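A Trumden mexeu no programa de revendas

Recebi o aviso em março e confesso que fiquei contente! A Trumden, que vende software de estoque para pequenas redes, juntou revendedores e consultores num programa só, chamado Hulta. São 243 parceiros em 17 estados, e até agora cada grupo tinha portal, contrato e tabela próprios - uma bagunça, quem já tentou registrar uma oportunidade lá sabe.

Conversei com Bhupendra Lodhi, que cuida dos canais, e ele me disse que a comissão das indicações passa a ser paga em dois meses. Eu gostei, mas quero ver o primeiro depósito cair.
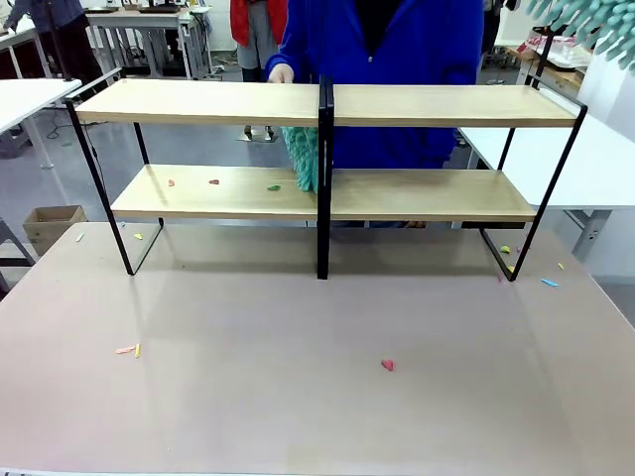 Como entrar

O cadastro fica aberto até o fim do mês, no portal de parceiros.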